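Undport Working Group on Tabletop Manipulation Practice
Minutes of meeting, 6 Jul 2020
Held by video link. Quorum met.

1. Agenda and previous minutes

The agenda was accepted with one addition (cable routing, taken under item 4). The minutes of the March meeting were approved after one fix: the limit in clause 5.2 applies to the wrist and hand unit together, and the earlier wording left the wrist out.

2. Matters arising

The Femura site has sent in its incident log for the period. It has 17 entries, none involving injury. Most are dropped objects. Four are cases where the operator started a run with the wrong object list loaded. The group asked that these four be written up separately, as they bear on clause 6.

The Lernon site has not sent its log. A reminder will go out with these minutes.

The glossary is still open. Two sites use "episode" for what the others call "run". It was agreed to use "run" in the code of practice and put "episode" in brackets at first use only.

3. Draft clause 6: setting the table before a run

The Adeyemi site presented its comments on the draft. The site has recorded 3,088 runs under its own rules, of which 1,609 were food-handling tasks such as scooping and transferring. It supports a written layout check before every run but finds the draft too long for daily use. Its operators skip to the bottom of any list that goes past one page.

Discussion was mainly on how much should be on the table. One view was that only the objects named in the task should be there. The other was that extra objects are needed if the arm is going to be of any use outside a tidy lab, and that the rule should say where they go and leave the number to the site.
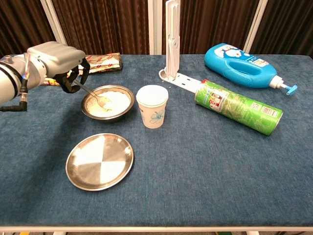 Clause 6 as drafted treats all objects the same, and several members felt this was its main weakness. It was proposed to split them into task objects, which the arm is meant to touch, and standing objects, which it is not. For a scooping task the spoon, the bowl it dips into and the receiving plate would be task objects. The group looked at where the standing objects should go. A paper cup right beside the bowl was thought too close by two members, given how easily a paper cup tips, and acceptable by the rest if the cup is on the list. There was no objection to a snack can or a pump bottle lying on its side farther along the table, though it was noted that a round can may roll and the clause should ask for it to be steadied. The split was agreed.

It was also agreed that:

6.1 The layout check is to fit on one page.
6.2 The receiving plate or container is to be empty at the start of each run, and the check is to say so.
6.3 Standing objects may be moved between runs but not during one. If a standing object is knocked, the run is marked and kept.
6.4 The table covering is to be recorded by colour and type. Lernon had asked earlier for a single approved covering. This was not supported.

A request to set a minimum distance between task objects and standing objects was held over. Members want to see figures first. Adeyemi will go through a sample of 252 runs and report the smallest gap in each, measured at the start of the run.

4. Cable routing (added item)

The draft says that cables "should be tidy". Members agreed this can't be checked. New wording was put forward: any cable hanging below the arm must clear the tabletop objects through the full reach of the task, with the arm moved by hand or at slow speed to confirm it. Wires fixed along the outside of the arm are to be looked at for wear at the start of each shift.

Femura asked whether loose connectors should be capped. No decision. Femura to bring a short note on what caps it has tried.

5. Food items

The current wording lets each site decide how long food may stay out. Members wanted something firmer. Agreed that food used in runs is never to be eaten afterward, that bowls are to be labelled for lab use, and that food is to be thrown out at the end of each shift. Dry stand-ins are allowed if the run record says so. Utensils are to be washed at the same time as the bowls, and the grippers wiped down following the maker's directions.

A question was raised about sealed packets that are only there as standing objects. They fall outside this item unless opened.

6. Stopping a run

Short item. The draft gives the operator and the observer equal authority to stop the arm. One site works without an observer on low-speed tasks and asked for an exception. The exception was granted for a trial period ending in March, provided the stop button is within reach of the operator's seat.

7. Actions

Adeyemi: gap measurements from the sample runs.
Femura: write-up of the four object list cases; note on connector caps.
Lernon: incident log.
Undport: redraft clauses 5.2 and 6, new cable wording, circulate for comment.

8. Next meeting

Date to be set once the redraft is out. Comments on the redraft should come in writing and quote the clause number.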